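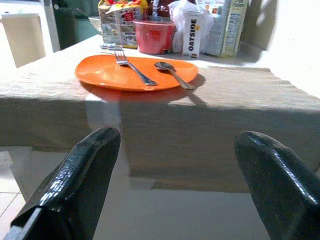

Beige tablecloth, coarse weave

From: Danai Tsolakis
Date: 2026-05-19
Subject: Re: Skisura, chapter 3 query

Gus Calloway wrote:
> Would a factor in Vamcombe have owned 808 acres in his own name?
> The hero's income depends on it.

Unlikely. A factor managed land for an owner and drew a salary. A lease is safer, and chapter 2 already mentions one. I would also move the rent day to November, as the harvest is in by then.
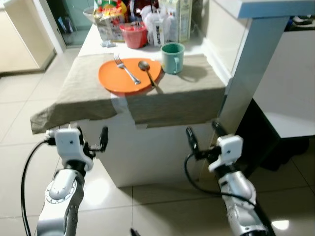 Orange plate with fork and spoon

The new scene runs to 1,555 words. The letter from Baptista should come before the proposal. At present the heroine refers to it two pages before she opens it.

Américo Barros has the chapter next. Please send him the corrected file.

Danai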